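How Does a Gripper Program Know When to Stop Squeezing?

A gripper has two jaws. A motor moves them together and apart. The motor does not know what is between the jaws. A program has to work that out.

The program runs in a loop. A loop is a list of steps that repeats. Ours is called Druma, and it has 3 steps:

1. Look. Read the newest camera picture.
2. Decide. Compare the picture with the goal.
3. Move. Send one small command to the motor.

Then it starts again at step 1. Each command is small, so a mistake in one turn of the loop can be fixed in the next.

Step 2 is the hard one. A wooden block keeps its shape, so the program can store that shape and search for it. Knitted fabric folds and stretches. Hang it from one end and it is long. Drop it and it is a heap. The program cannot store every shape, so it looks for other clues, such as color and the line where the fabric ends and the jaw begins. This line is called an edge. Red fabric between black jaws gives a clear edge. Black fabric would give a weak one.

The program also has a squeeze limit. On our scale the limit for fabric is 8. When the motor reaches 8, the jaws stop closing, even if the camera says there is still a gap.

Words to know
Loop: steps that repeat.
Edge: a line in a picture where one thing stops and another starts.
Limit: a number the program may not go past.

Try it: close your eyes and pick up a sock with two fingers. How do you know you have it? Write your answer as steps. 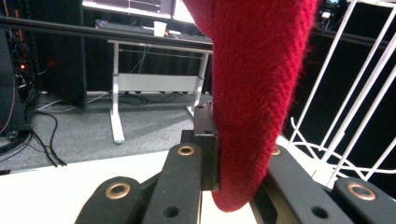
Yolanda Paucar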